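Teaching by hand at Trumley

9/21/18

I've had a few people ask what I get up to out at Trumley these days, so I said I'd put something in the newsletter. The short version is that I squeeze a trigger for a living. I pick things up, I put them down, and a computer watches how I do it so that one day an arm can have a go on its own.

We used to do it the other way, sitting at a desk with a pair of joysticks and driving the arm from across the room. I was terrible at it! You'd push left, the arm would think about it, you'd push left a bit more, and then it would go left twice. On my best day in January I got 98 usable goes out of it and went home with a sore neck. The hand-held grippers are a different job altogether. You hold the thing, you feel the thing, and if the package starts sliding out you know straight away and can squeeze a little harder.

Plastic packaging is what we're on at the moment, and it's a pain. Boxes are easy. Clear plastic crinkles, it folds where you don't want it to, and it catches the light so the cameras get confused about where the edge is. The soft fingers help a lot with that. They're black, with little ribs on the inside, and they close around a floppy corner much more kindly than the hard ones did. My favourite way in is to come straight down with the package standing upright and pinch it up high. Meng, our recording software, likes that too. It's fussy about grabs from the side and flags them for a second look, and guess who does the second look.

The black-and-white square markers on the grippers get a lot of questions from visitors. They're how the system knows where each gripper is and which way it's facing, so we try not to put a sleeve or an elbow over them. I have wrecked a whole morning with a baggy cardigan. Short sleeves now, even when the heating's off.
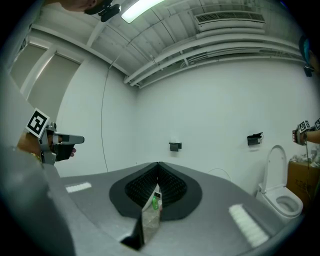 Where we're up to

We've got 2392 recordings in the Flornum set, and 338 of those are the clear plastic ones. I was hoping for more by now, but we threw a batch out when we changed how far the fingers open — long story, mostly my fault, sorry again to everyone who had to redo theirs.

The good news is that the Woltia arm has started training on what we've done. I went over to watch the first run and it was a funny feeling, seeing it dip its wrist a bit before a pinch, the way I do. It also hovers for ages before letting go, and I'm afraid that's me as well. I've been practising letting go faster.

If you'd like a turn, come and find me. It takes roughly 2 hours to get comfortable, and your forearm will let you know about it the next morning. Tie your hair back, push your sleeves up, and don't rush the first few. Slow and smooth gives us much better recordings than quick and jerky, and you can speed up once the trigger feels normal in your hand.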